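Search the boards Enter a keyword Go
3 min read
Posted in: Home & Workshop Builds > Arms, Grippers & Pick-and-Place

Gripper keeps missing see-through bins - is it my camera or my table?

Jennylyn Catacutan

Hi all! I'm building a sorting setup at our shared workshop (I get Sunday mornings and whatever evenings I can grab) and I'm stuck on something that feels like it should be easy. The gripper comes down from above, picks something out of one bin and drops it in another. I've got three plastic bins in a row on a long wood-grain table, one orange-ish, one nearly clear and one teal, all open on top. A script called Feltar looks at the camera picture, decides where each bin is and sends the arm over. A guy who used to rent bench space here wrote it and left it on the shared drive, no notes, good luck.

With the orange and teal ones it does great. With the clear one it's a coin flip. Some days it finds the bin right away, other days it decides the bin is half as wide as it is and comes down on the rim. I've bent a fingertip already and I would love not to bend another.

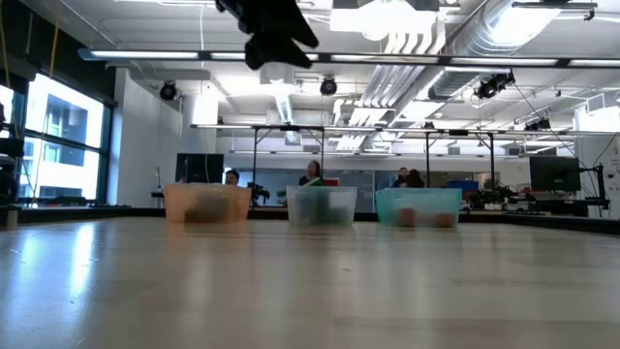

I logged 542 tries over the last couple of weeks and almost all the bad ones were on the clear bin, mostly before lunch. The table has a shine to it and we get a lot of daylight through the big window, so I'm wondering if glare is part of it. I tried turning the exposure down and then it lost the teal bin too, which was a fun evening.

Do I need a depth camera? I saw a used Tondel for sale but it's more than I want to spend on a hobby. Or should I just swap the clear bin for something solid? I like being able to see in from the side, but I'm not married to it.

Maureen Fothergill

Hold off on the depth camera! I went that route with my garage build and see-through plastic was the worst thing for it. Mine looked straight through the walls and gave me the height of the tabletop, or else no reading at all. I got it working in the end, but only by putting tape on everything, and at that point my old webcam would have done the job.

So start with tape. Run a strip of matte painter's tape around the rim of the clear bin, in a color you don't have anywhere else on the table, and have the script look for that. Then put something dull under the bins. I use a gray felt runner - any plain cloth will do if you pull it flat and clip it down so the gripper can't drag it. Your morning misses sound an awful lot like window reflections to me.

If your bins never move, you could also skip finding them altogether. Screw some little corner stops to a board, set the bins in them, and teach the arm three fixed positions. The camera then only has to worry about what's inside. I ran mine like that from May on and I haven't hit a rim yet.

Oh, and lock your exposure and white balance before you change anything else. If they're on auto, every cloud is going to mess with your numbers.

Honmont

just buy solid bins, mine are from the hardware store and work fine

Jennylyn Catacutan

Thank you Maureen!! White balance was on auto, I feel silly. Tape is on and I'm borrowing a tablecloth until I find some felt. Going to try the corner stops next weekend and I'll post the new numbers here.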